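Planner refuses grasps on mugs that are plainly within reach

Community help > Motion planning > Collision checking

Posted by Britta Ostermann, 21 May 2024

I have a bench with two arms on a black frame, and a planner that has decided most of the bench is out of bounds. We run Plolo for the planning and Pernura for perception, both whatever version was current in February, which I realise is already an embarrassing thing to admit on this site.

The symptom: I ask the near arm to pick up a mug. Perception finds the mug and is very pleased with itself. The planner thinks for its full time limit and comes back with "goal state in collision". I have run the same request 100 times overnight with different random seeds, and it failed 100 times, so at least it is consistent.

What I have tried so far:

Shrinking the padding on the gripper links until it was nearly nothing. No change.

Deleting the table from the collision world. It then planned beautifully, straight through the table. I had the arms in simulation at the time, thankfully.

Moving the other arm by hand to a pose well out of the way. No change there either, and the refusal arrived no faster.

The wrist camera's view from the start pose is below, with the mugs off to the right and the other arm being handled. To my eye there is room to get at them. The planner's eye differs.
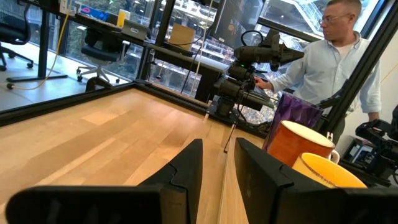
Gudrun Diekmann asks whether the joint states of the second arm are reaching the planner at all, or whether it is planning against wherever that arm was when the node started. Moving an arm by hand only helps if somebody tells the software.

They are reaching it, I think. The arm in the viewer moves when the real one does, with a short delay.

Gudrun Diekmann

The viewer proves less than you'd hope. It subscribes to the joint states directly. The planner keeps its own copy of the world and updates it when it feels like it, and in Plolo the default is to take one snapshot at start-up and cherish it. Print the joint values from inside the planning request and compare them with the live ones. If they match, I am wrong and you can skip the first step.

1. Set the scene monitor to update from joint states before every request. There is a flag for it in the scene settings. The name of the flag suggests it does something to logging. It doesn't.

2. Ask for the contact pair. "Goal state in collision" on its own is useless, but turn the collision checker up to verbose and it will name the two bodies. My money is on a finger and the frame. If the frame went in as one solid box, you have told the planner that your workcell is a brick, and it is being quite reasonable about not putting an arm inside a brick. Model each post and rail as its own thin box. It's a dull afternoon, but you only do it once.

3. Look at what perception is adding. Pernura will turn anything it sees into an obstacle, including the mug you want to pick up. You need to remove the target from the obstacle map before planning the last stretch and allow contact between it and the fingers. Check from a second camera too, down at table level, as a rail or beam running in front of a mug can get joined to it in the point cloud and become one long obstacle with a handle. Ours sits like this:

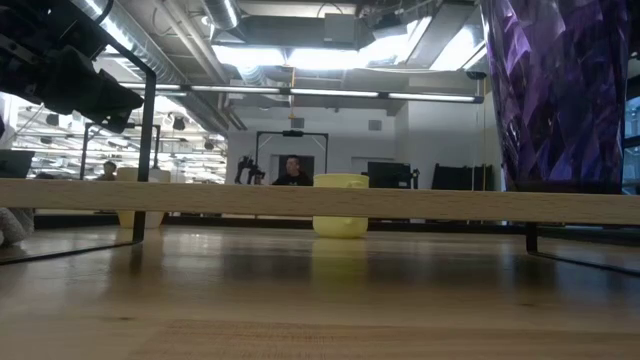 4. Only then touch the padding. Put it back to 24 mm while you're debugging and bring it down in stages. Near zero, you lose the one thing protecting you from a slightly wrong calibration.

Buschmann

just use a different planner. had the same error, changed planner, went away

Britta Ostermann

Buschmann, I did try two others. They say no in different fonts.

Gudrun, it was your step 2, with some help from step 3. The contact pair was left finger and "workcell_01", a single box that took in the frame and all the air inside it. I split it into posts and rails and got 40 plans out of 40 in simulation. The joint states were stale as well, so you were right about the snapshot. Haven't run it on the real arms yet. I'll start slowly and keep a hand on the stop button.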